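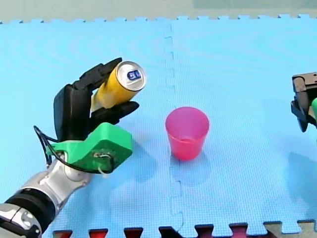 Fig. 1. Yellow drink can over a blue foam mat.

Week 2 notes: where does a drink can go?
Materials and Waste, Billton campus. Updated 30 Jan 2026

Okay, picking up from the deposit stuff we ran out of time for last week. I promised I'd do the kerbside side of things properly, so grab a cuppa and bear with me (this bit is on the test in April, and I love it far too much).

Aluminium first. A drink can is mostly one metal, but the lid and the body are different alloys – the lid has more magnesium in it, the body has more manganese. Melt the lot together and you get something in between, so the smelter has to adjust the mix before it can roll new can sheet. The paint and lacquer get burnt off in a separate step before melting. Please don't write "the paint just melts" in your lab book, I see it every year!

Now the sorting. Magnets pull the steel out, and then an eddy current separator flings the aluminium off the end of the belt. Squashed-flat cans can sneak through with the paper, so my own habit is to leave them whole.

For the worked problem, use the Puklow depot figures. The truck tips 2,080 kg of mixed containers and 1,930 kg leaves as sorted product. Work out the recovery rate, then tell me where you reckon the missing 150 kg went. Labels, liquid and broken glass are all fair answers, and I'll take others if you can argue them.

Reading: the Nassar handout, up to page 14. Skip the box on bauxite, we'll do that with the Daveck site visit. Bring your colour-coded flow chart and a calculator.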